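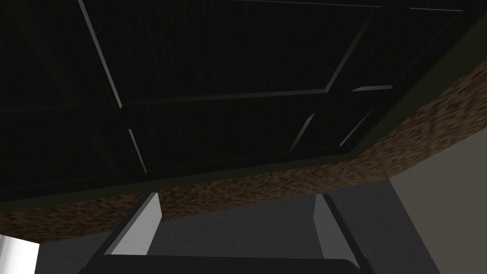 Krystyna Tokarz
Data editor, Plurkham Touchline

Plurkham Touchline: interview transcripts, one season

This folder holds typed transcripts of the post-match phone-ins recorded with Plurkham's coaching staff and players, plus a small table of results to go with them. There are 84 transcripts. Each covers one conversation, usually the morning after a match, and most run to a page or two.

What is in the folder

transcripts/ has one plain text file per interview, named by round and speaker.
results.csv has one row per match: round, opponent, venue, score, half-time score.
questions.csv has 376 rows, one for each question put by the presenter, with a topic label.
corrections.txt lists changes made after the first release in July.

Columns in questions.csv

round: the league round, or CUP for the cup ties.
speaker: surname of the person answering.
topic: one of selection, injury, referee, transfer, opposition, other.
text: the question as asked, with false starts removed.

The topic labels are single choice. A question that touches on both an injury and who will replace the player is filed under injury. Two of us labelled everything and we settled the differences by talking them over.
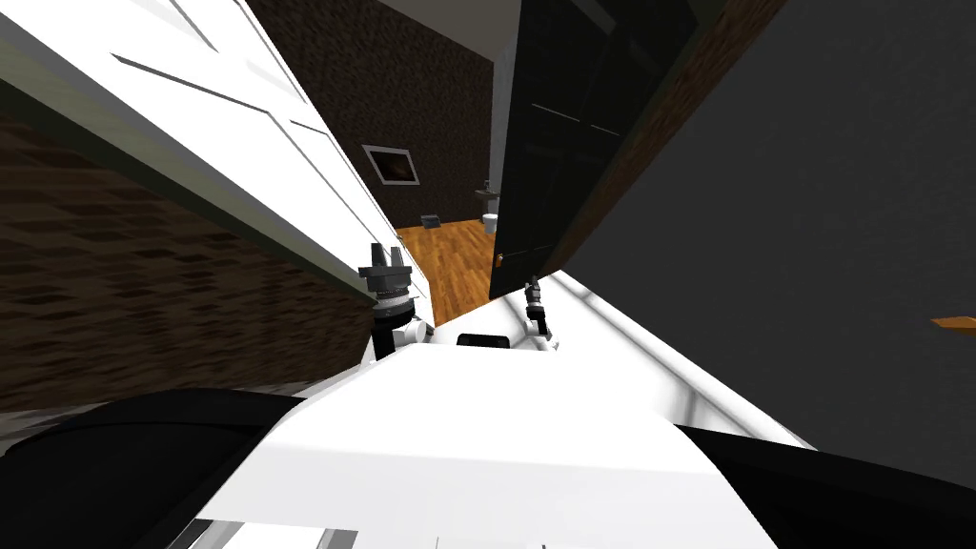 By Zlatko Spahić, transcription

How the transcripts were made

I typed the first drafts from the station recordings and Monique Baudry checked them against the audio. Laughter and crosstalk are marked in square brackets. Where a word could not be made out it is given as [unclear], and there are 61 of those, most of them in the two Catlow away matches, when the line was poor.

Match facts mentioned by a speaker have not been corrected. In round 5 Zbigniew Domański says the Volel equaliser came before half-time. It came after, and results.csv has it right, but his words stay as he said them.

Player nicknames are left alone. Manaia Te Moana is called Mana throughout by the coaches and by her full name by the presenter.

Known gaps

The Friday preview programmes are not included. The second half of the interview after the home match with Kalinowski is missing from the recording, so that file stops early. There are no transcripts for the pre-season friendlies.

Use

Free for research and teaching. Please credit Plurkham Touchline and say which release you used. The audio is not part of this release and we can't send copies.

If you find a mistake, send the file name and the line, and it will go into corrections.txt with the next update.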